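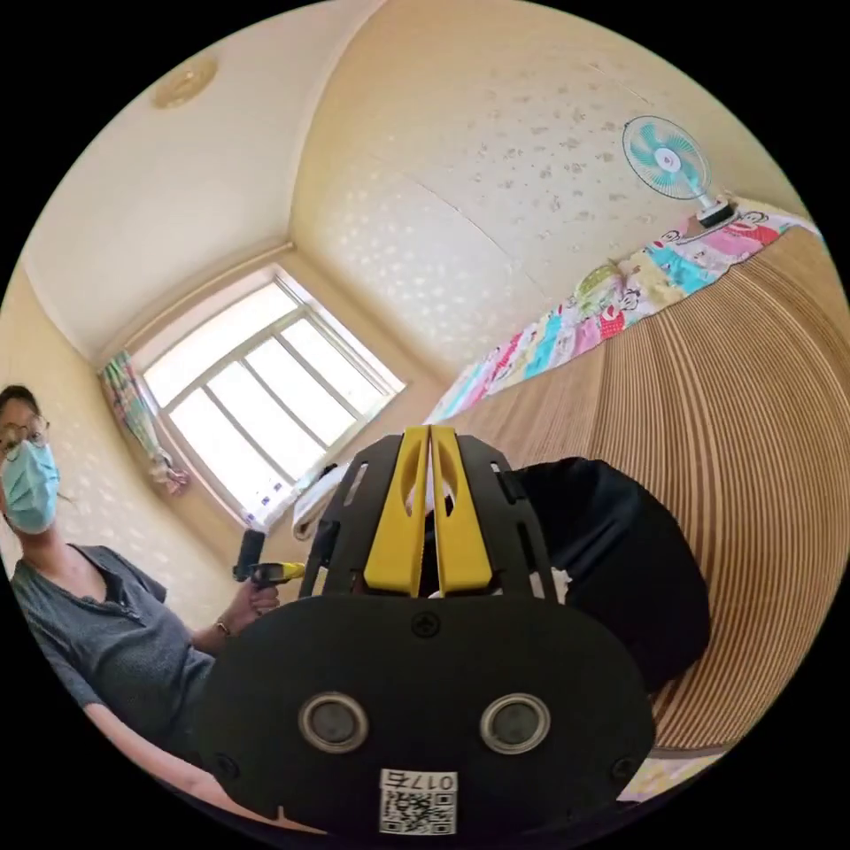
## Bedding for hot weather

A bamboo sleeping mat on top of the mattress makes a real difference from the first warm nights on. It lets air move under you and doesn't hold heat the way cotton batting does. Most of the trouble people have with them comes from the way they are cleaned and stored.

**Before first use.** Wipe both sides with a cloth wrung out in hot water, then stand the mat on edge in the shade until it is dry. Direct sun makes the strips brittle.

**Weekly.** Wipe along the weave with a damp cloth. Plain water is fine. For sweat marks, add a spoonful of white vinegar to a bowl of water and go over the spot twice. Skip bleach.

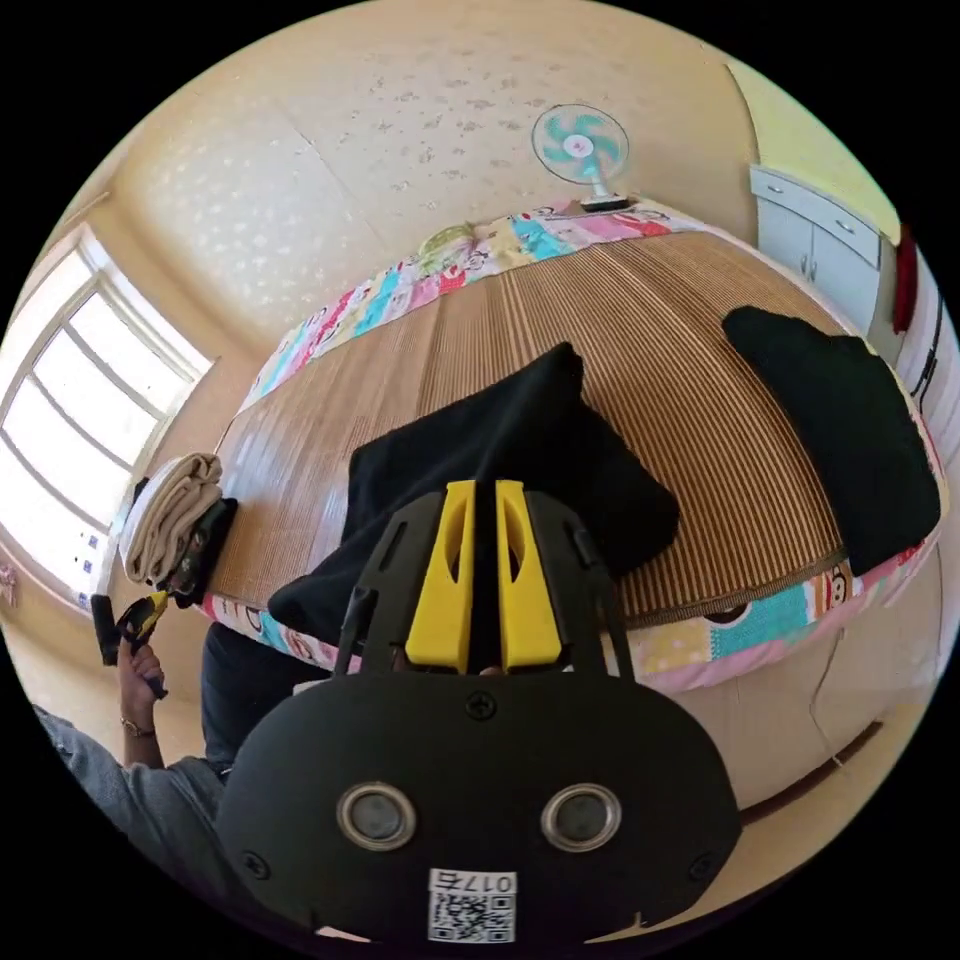
*Striped bamboo mat on the bed, patchwork quilt at the edges.*

**Snags.** Run an old nylon stocking over the surface. It will catch on any splinter. Sand the spot lightly with fine paper and wipe off the dust.

**Folding clothes on the mat.** A firm, flat surface is good for this, but check for rough strips first if you are folding knits. Shake dark cottons out hard before you lay them down, and smooth from the center seam to the sides.

## Quilts

Cotton patchwork should be washed at no more than 86°F, on a gentle cycle, with half the usual soap. Bright pinks and blues can run in the first few washes, so put a color catcher sheet in the drum. Dry flat or over two lines. A wet quilt hung from one line will pull at the seams. 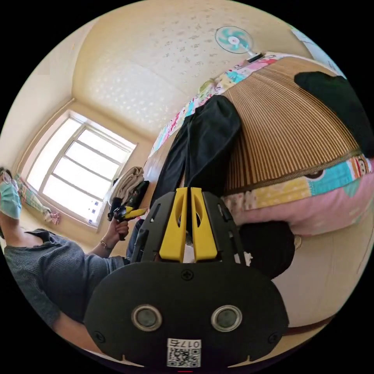
*In the bedroom.*

Finbarr Keogh wrote in to ask about musty quilts. Air them indoors over a chair back with a fan running for 2 hours, then turn and repeat. If the smell stays, wash again with a cup of baking soda.

## Storing the mat

Roll it, don't fold it, unless it was made with hinged sections. Tie it loosely with cotton tape.
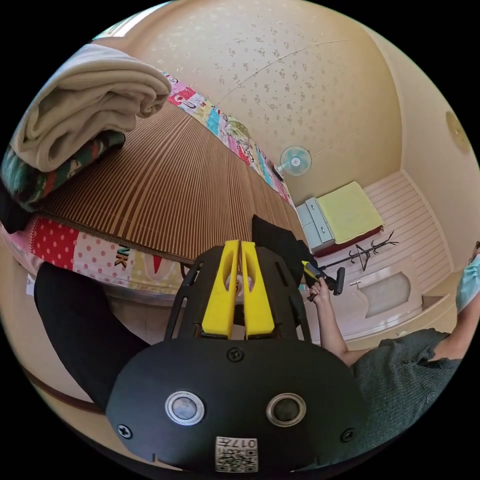
Keep the roll upright in a closet where the humidity stays near 50 percent. Plastic bags trap damp and lead to mold. An old pillowcase over each end keeps dust out. Check it once in January and wipe off any gray specks with vinegar before they spread.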